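Ticket 2888: Gripper replacement or repair, linen cell
Queue: Equipment purchasing
Opened by: Bimla Maurya
Assigned to: Thanakorn Intarasuk
Status: Waiting on quote
Priority: Normal
Opened: 2018-10-16

Original request

We need a decision on the two-finger gripper in the linen cell before the November budget closes. The gripper still runs, but the fingers don't meet evenly at the tips any more. On thick fabric you would never notice. On a single sheet it drops the corner when the arm pulls sideways.

I have three options from earlier emails and would like them in one place:

1. Buy a new gripper, same model, from Carnico.
2. Send ours to Carnico for a rebuild.
3. Buy the finger parts and fit them ourselves.

Please work out which one we can pay for this year. If the answer is 1, I would also like to know if the old one can stay on the shelf as a spare.

Comment 1, Thanakorn Intarasuk

Picked this up. Questions before I call anyone:

Is the arm itself fine? I don't want to price a gripper and find out next month that the wrist is the problem.
Who has the purchase record for the current one?
Is the wear the same on both fingers?

Comment 2, Bimla Maurya

Arm is fine. Seo-ah ran the repeat test last week with the gripper off and it passed. The purchase record should be in the Tominby folder, because that project paid for it. I don't know about the wear.

Comment 3, Seo-ah Koo

Confirming the arm test. For the gripper I ran 200 picks on a single sheet, same start position, same speed. It lost the corner on 3 of them when lifting straight up. Then I repeated the run with a sideways pull and stopped at pick 133 because it was dropping too often to be worth going on.

I also tried:

Recalibrating open and close positions. No change.
Raising the grip force one step. Fewer drops, but it marked the fabric, so I put it back.
Cleaning the pads. Helped for a short while, then the same again.
Swapping the pads left to right. The problem stayed on the same side, so I don't think it is the pads.

My guess is play in the finger joints. You can feel it by hand with the power off.

Comment 4, Thanakorn Intarasuk

Thanks, that helps. If it's the joints then pads alone won't fix it, and I'll take the pads-only kit off the list. Found the purchase record. Warranty has run out, so no help there.

Called Carnico. They do sell a finger set for this model, both sides, with new screws. They want the numbers from the label before they will quote, plus a list of anything attached near the gripper that would have to come off. Cables, brackets, ties and so on. They charge extra for a rebuild if it arrives with other people's parts still on it.

Ngọc, can you read off the label and check what is mounted there? Please don't take anything apart yet.

Comment 5, Ngọc Hoàng

Label numbers sent to Thanakorn directly. I left them off the ticket.

Notes for the quote:

Finger joints are held with screws, and I could get a driver on all the ones I tried.
Cabling near the gripper is held with a small white tie. It would need cutting and replacing, so add a bag of ties to the order.
I left the sheet up. Seo-ah wants it for the next run.

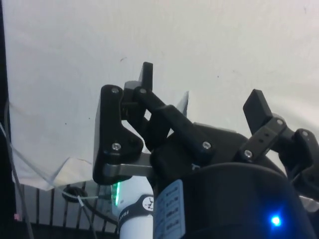
Comment 6, Thanakorn Intarasuk

Quote for the new gripper is in: $2,888 before shipping. Rebuild and finger set prices are still to come. Carnico says the finger set is normally in stock, but the rebuild means sending ours out, and they would not promise a return date.

I also asked Noh for a price on a different gripper so we have something to compare. It would need a new mounting plate and changes to the Stiruritz control program, and neither is in their price. I don't see it fitting this year's budget unless someone else does the program work.

Comment 7, Benedicta Aryee

From the budget side: the equipment line can cover one new gripper this year, but then nothing is left in it for the linen cell until the new budget starts. Finger parts can go under maintenance, which is a separate line and has room. A rebuild also counts as maintenance.

If you want the new gripper I need the request in before the November close, with the written quote attached. An email saying "they told me on the phone" will get sent back.

Comment 8, Bimla Maurya

I prefer the finger set if the price is reasonable. We can't be without the gripper for an unknown time, so please drop the rebuild. If the new fingers don't fix the sideways pull, we put in for a new gripper and keep this one as the spare.

Seo-ah, please keep your test settings so we can run the same picks after the parts go on.

Comment 9, Seo-ah Koo

Settings saved under the ticket number.

Open items

Written price for finger set: Thanakorn
Draft request for new gripper, to hold until needed: Thanakorn
Cable ties and thread lock, check stock first: Ngọc
Repeat of both pick tests after fitting: Seo-ah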